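Visit to the Hutivico collection site, Drurberg

We got to Drurberg a little after nine in the morning, eleven of us in two vans. Hutivico has the ground floor of a former printing works on the east side of town, across from the bus depot. Parking is in the back and the entrance is on the side street. The sign on the front door sends you around.

The visit was set up through the Lodhi training network, which most of our group belongs to. Last September we went to Aken to see a packing plant, and a few people had asked for something on the learning side this time. Hutivico collects examples of hand work, and those examples are used to train a robot policy. The company does not build arms. It sells the recordings and, to some customers, the collection setup.

We started in a meeting room with coffee and a short talk. The current project covers household and small office handling: picking up, turning over, putting down, opening, closing, sorting. The target is 1,000 accepted examples for each task. The week we came, one of the box tasks stood at 800 and another task had just passed its target. A board in the hallway keeps the count, and it is updated at the end of each shift. One number on it had been crossed out and corrected to 369, after a batch was rejected for bad timing between the camera and the finger position.

That led to the most useful part of the talk for me. An example is rejected if the operator hesitates too long, if the camera is covered, or if the tool moves faster than the arm could. The reviewers see every recording, at double speed. In the past quarter they turned down 1,547. The person leading the tour said they used to keep the hesitations in, and the trained policy learned to hesitate too. Failed grasps that are then corrected do stay in, and are marked.

After the talk we went through to the work floor. There are two rows of white tables with good light over them and not much else. The operators stand. They hold the gripper in one hand and do the task with it, and a camera on the tool records what the fingers are doing. There is no robot on the floor at all, which surprised some of our group. The arms are in a separate room used for testing, and we saw that later.

We were allowed to try it. The grip takes more effort than I expected, and my wrist was tired after ten minutes. Judging the distance to the object is the hard part, because you want to look at your own hand and you should be watching the fingers. The pads wear out and are replaced on a schedule. An operator told us that new pads grip differently for the first day, so they are broken in on a practice table before anything is recorded with them.
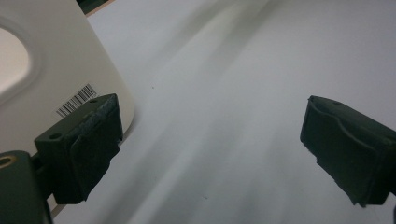
Operators change tables every hour. The objects are changed as well, and so is where they start, so that the recordings do not all begin from the same spot. One of our group asked whether it would be simpler to do all of this in simulation. The answer was that they use simulation for reach and for path planning, but that contact with soft or slippery things still has to come from real recordings.

The test room was the last stop. We watched one arm run a sorting task for a quarter of an hour. It was slow but steady. It dropped one item, went back for it, and got it on the second try. We could not take pictures in there.

Lunch was sandwiches in the meeting room. We left at half past one.

For anyone going on the next visit: wear flat shoes, leave bags in the van, and send your questions ahead of time if they are about pricing. The people who run the floor do not handle that side. The group size limit is twelve.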